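Visits > Factories > Brendmont Stapler Works

Brendmont Stapler Works, open day, 3/7/23

The town of Brendmont has one hotel, one traffic light and a stapler factory, and on open day you can't get a parking spot at any of them. I left the car behind the feed store in Fandlow and took the shuttle, a school bus that still smelled of oranges.

Admission was free. You got a paper badge, a pair of foam earplugs and a staple remover in company green, which I took as a lack of confidence in the main product.

Our group had 46 people in it, far too many for a walkway built for one man and a clipboard. The guide talked into a small speaker on her belt. Those of us at the back heard mostly the belt. From what reached me, the wire comes in on spools from Trivbridge, gets flattened and glued side by side into a wide ribbon, and is then cut and bent into strips by a press that has been at it since before I was born. The press is wonderful. It makes a noise like a drawer of forks being thrown down the stairs, over and over, and the man running it was eating a sandwich.
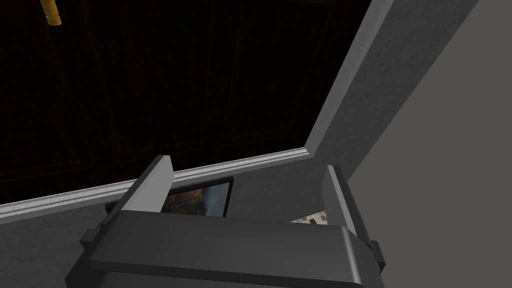
Staplers themselves are a simpler business than I had hoped. The base is stamped, the arm is stamped, a spring goes in, and somebody pushes a pin through the lot. The heavy-duty model, for people who bind reports as thick as a loaf, comes only in dark charcoal gray, with beveled edges along the top to catch a little light, and costs 3 times what the ordinary one does. I asked whether it staples any better. I was told it staples more.

Lunch was in the canteen: chili, cornbread, and a sheet cake with a stapler on it in icing. The line took about 6 songs on the canteen radio. A family in front of me had come two years running, and the kids already knew which end of the cake had more frosting.

Afterward there was a museum room, meaning a hallway with the doors shut. It holds the first Yang long-arm, bought from a rival and displayed with a card explaining what is wrong with it. I liked it best of anything there. The card says it jams.

The gift shop sells seconds by the pound. I bought 2 pounds, without working out beforehand what I would do with them, and carried them back to Fandlow on my lap. The next open day is in June. Bring your own earplugs, the foam ones fall out when you chew.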